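Pudo Allotment Association
Minutes of the Members' Meeting held in April, Havlíček Hall

The Chair opened the meeting at 7.15 pm. Apologies were noted and the minutes of the previous meeting were approved without amendment.

2. Water charges
The supplier, Pemar, has given notice of a revised standing charge. Members discussed whether the cost should be shared equally across all 74 plots or by plot size. The Chair noted that half plots have paid the full rate until now – a matter raised twice last season. The balance on the water account stands at £535.
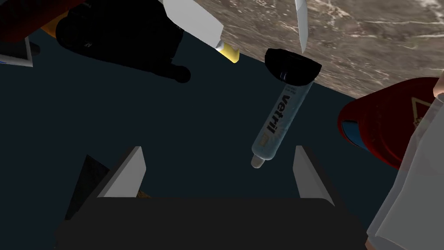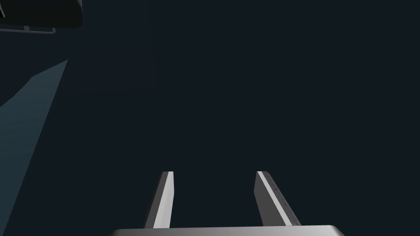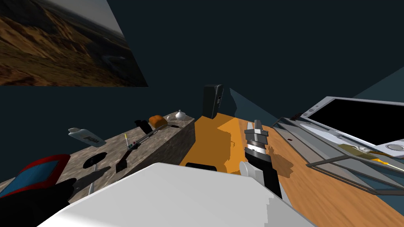
Emília Kopecký replied that charging by size would be fair only if the shared tap by the lower gate were metered separately, and asked that no change be made before the summer readings. This was agreed.

3. Waiting list
The list stands at 43. Offers will go out once the vacant plots have been cleared.

4. Paths
The quotation from Jedico for resurfacing the main path was received. Decision deferred – a second quotation is to be sought.

The meeting closed at 8.40 pm.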